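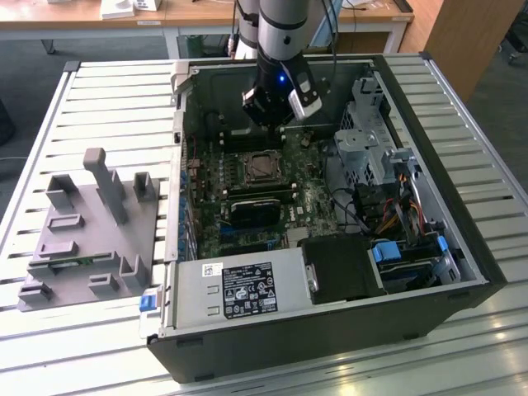

Planning a Bench for Robotic Computer Disassembly

Updated February 22, 2023

Patbridge Workshop Services offers the following advice to departments preparing a budget for a robot arm that will work on desktop computers.

Start with the bench. A slatted aluminum surface accepts clamps and fixtures at many points. Measure the largest tower you expect to handle, lying on its side with the panel off, and leave room beside it for a parts tray.

Budget for the tooling separately. The quoted price of an arm often leaves out the gripper, the wrist camera and the cables. Ask each supplier for these as separate lines. Our own worksheet for the Nundamgate bench allows $2,000 for a gripper and $1,000 for a camera and its mount.

Print the fixtures in house. A gray 3D-printed tray with upright holders and long slots will keep a thin circuit board on edge, where a gripper can reach it. Set aside $200 for filament and expect to reprint the first version. Altis, our parts request form, may be used to order more.

Choose one case model first. Towers differ in the position of the drive cage, the power supply and the release latches. Departments that buy mixed lots should sort them before any programming begins.

Keep loose cables in mind. Power leads near the drives can catch on a gripper — tie them back by hand and count that labor in the plan.

Requests for the next budget year are due in July. Send the completed worksheet to the Nanayakkara Building, equipment desk, with all supplier quotes attached.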